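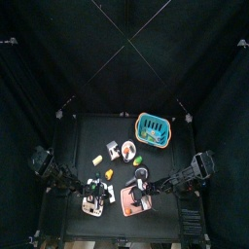 4.3 Running the kitchen-tidy routine

The kitchen-tidy routine is a bench test of household chores using toy props. It is not a demonstration of a finished product. Use it to find out which chore steps your Cillitz two-arm station can repeat without help, and record the rest as manual.

1. Clear the tabletop and close the fabric on all sides.
2. Set out the toy set: basket, plate, cutting board, frying pan, stove and food pieces. Positions may vary between runs. Keep every item within reach of at least one arm.
3. Power on both arms and wait for homing to finish.
4. In Rullik, open Chores > Kitchen and select a task. Start with "food to plate" before trying any task that uses the pan.
5. Set the speed limit to 10 percent for the first run.
6. Press Start. Keep one hand near the stop button.
7. After each attempt, mark it Done, Assisted or Failed. An attempt in which you touched any item is Assisted, even if the item ended up in the right place.
8. Repeat for 200 attempts, then export the log.

CAUTION: Do not reach into the enclosure while either arm is powered. A paused arm can still move.

CAUTION: Do not substitute real knives, glassware or hot food.

NOTE: Rounded pieces may roll when a fingertip touches them off center. Do not reset the piece by hand during an attempt. Let the attempt time out at 54 seconds.

NOTE: In our own trials, single pick-and-place steps passed often enough to leave unattended. Chained steps did not. Tasks with more than six steps still need an operator, and we do not recommend planning kitchen or shop-floor work around them.

If a gripper closes on nothing three times in a row, stop and repeat the calibration in 3.2.

Section revised 5 March 2021, S. Mittal

Related topics
3.2 Gripper calibration
4.2 Adding props to a task
4.4 Folding routine (trial)
5.1 Reading the attempt log
Release notes, July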